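Parts and Detailing Assistant, Used Cars (full time)
Nolte Motors, Bikutach
Posted Jan 19, 2022
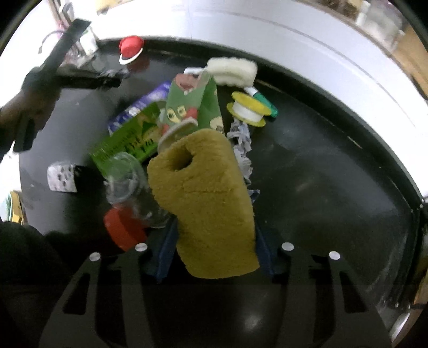
A round black tray with assorted items on it, a green paper bag toward the back.

Nolte Motors buys, reconditions and sells used cars, mostly sedans and wagons between eight and twenty years old. We are looking for one person to split their time between the parts room and the detail bay. The job is full time, on site, and open until filled.

About the shop

We have been on Mornen Road in Bikutach since the original building was a tire store. There are five lifts, two detail bays, a parts room and an outside lot. We sold 248 cars last year. Most of them came to us as trade-ins or from owners who answered our ads directly, and a smaller number came from auction. Every car gets a mechanical inspection and a full clean before it goes on the lot. We do not do body work. Cars that need paint or panel repair go to Vudano Collision across the road, and you would be walking the keys over there fairly often.

The parts room currently has 1,184 part numbers in it. Many are used parts taken off cars we could not sell whole, and they have to be checked, tagged and shelved so that the technicians can find them. The system is a spreadsheet and a label printer. It works when it is kept up to date, and keeping it up to date is a large part of this position.

What you will do

In the parts room:
Receive deliveries, check them against the packing slip and put them away.
Tag and log used parts with the donor car's year, model, mileage and VIN.
Pull parts for open work orders and have them on the cart before the lift is free.
Call suppliers about back orders, wrong parts and cores.
Count one section of shelving a week and correct the spreadsheet.

In the detail bay:
Wash and dry cars, including door jambs, wheels and engine covers.
Vacuum, shampoo and wipe down interiors. We see a lot of light leather, and it has to be cleaned by hand with the products we supply.
Empty gloveboxes, door pockets, consoles and trunks. Anything a previous owner left behind gets bagged, labeled with the stock number and held at the front desk for 60 days.
Polish headlights and touch up small stone chips.
Move cars to the photo spot, and fill in the condition sheet that goes with each listing.

The condition sheet matters to us. If a seat switch is dead or there is a tear in the headliner, it goes on the sheet and into the ad.

Expect to spend mornings in parts and afternoons in detail. In January and the months either side of it the wash bay is cold even with the heater running. We supply gloves, boots and a jacket.

What we need from you

A valid driver's license and a record our insurance carrier will accept. You will be moving customer cars and stock cars every day.
Ability to drive a manual transmission. If you are close to getting the hang of it, say so and we can talk.
Ability to lift 50 pounds and to be on your feet most of the day.
Basic spreadsheet skills: sorting, filtering, typing numbers without transposing them.
Clear handwriting.

Helpful, but we can teach it:
Time spent at a parts counter, salvage yard, car wash or rental return lot.
Knowing your way around older European cars, especially ones whose maker is no longer in business.
Use of a machine polisher.

You do not need your own tools, and you do not need a certificate. One of our current technicians started in this same position.

Hours and pay

Forty hours a week, 7:30 a.m. to 4:00 p.m. with a half hour for lunch. One weekend morning a month, which is paid as overtime if it takes you past forty hours. Pay is hourly, every two weeks, and the rate depends on experience. We will tell you the range on the phone before you come in, so please ask.

After 90 days you are eligible for:
Health insurance, with the shop paying half of the employee premium.
Six paid holidays and ten days of paid time off in the first year.
A boot and clothing allowance of $400 a year.
Parts at cost for your own car, and use of a lift after hours if a technician is in the building.

There is a hiring bonus of $3,000, half paid after 90 days and the other half after one year.

How to apply

Bring or mail a resume to the front desk, or fill out the one-page form we keep there. If you do not have a resume, a list of your last three jobs with dates and a phone number for each is fine. Tell us when you could start and whether you drive a stick.

We call everyone who applies, usually within a week. The first visit takes around an hour: a talk with the shop manager, a walk through the building and a short drive in one of our stock cars. People we want to see again are invited for a paid half day, with two hours in parts and two in detail. Wear clothes that can get wet.

A driving record check and a drug screen are required before the first day. Both are at our expense.

Nolte Motors is an equal opportunity employer. Applicants who need an accommodation for the visit or the half day should let the front desk know when setting it up.

Parking for applicants is on the Mornen Road side. Please do not leave your car in the row by the wash bay doors.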